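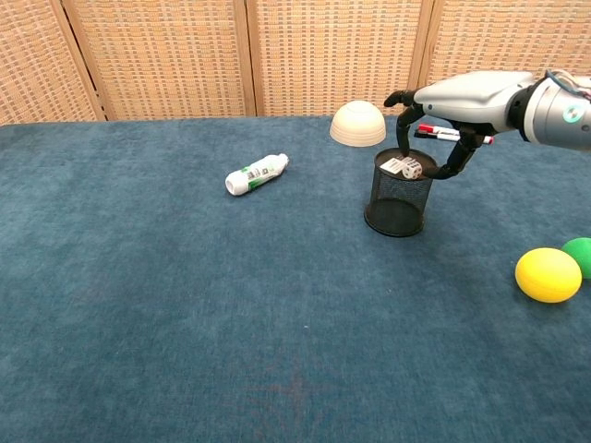 Issue 49

REVIEWED: Galanis Portfolio, the share-tracking app

My broker sends me a statement every quarter that appears to have been laid out by someone with a grudge. So in February I handed my modest holdings to Galanis Portfolio, which promises to tell you what you own, what you paid for it and how foolish that was.

Setting up took an evening. You can import trades from a spreadsheet, provided your spreadsheet has its columns in the order Galanis likes, and mine has never been in an order anybody likes. I ended up typing in 13 years of dividend reinvestments by hand. The app rejected a parcel of Huscombe shares twice before I worked out it wanted the date the trade settled.

After that it behaves rather well. The franking credits are right to the cent, the capital gains report separates parcels held over a year from the rest, and a share split at Plirkholm that had defeated my own sums was handled without fuss. My accountant accepted the export and asked no questions - a first in our relationship.

The trouble is the colour. Everything that has fallen is a violent red, and there's no setting to soften it. There is also a "health score", which marked me down for holding too much cash and then, once I'd bought something, for holding too little.

The free version covers 2 holdings, enough to feel poor. The paid one does 500, which is more than I'll trouble it with. Fander, its main rival, has nicer charts and does a far worse job at tax time.

Four stars. I'd have given it the half as well if the price alerts didn't arrive at 3 am.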